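Skaltik Opens Packing and Tidying Room in Lévesque

Oct 21, 2026 – Skaltik has opened a room for household packing and tidying work at its Lévesque site. It covers 198 square meters and replaces the smaller space the company had used for six years.

"We ran out of shelf space last winter," said Folke Midtbø, who manages the site. "Now the bins, the linens and the kitchen goods each have their own wall." 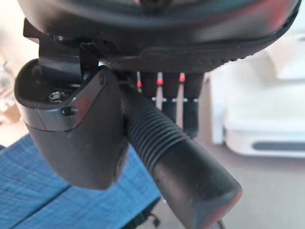 Opening hours and visits

The room has 17 work tables and storage for 500 bins, supplied by Stirero. Local groups can book a table starting in November – mornings only at first. Bookings go through Abdul-Rahman Boateng at the Skaltik front desk.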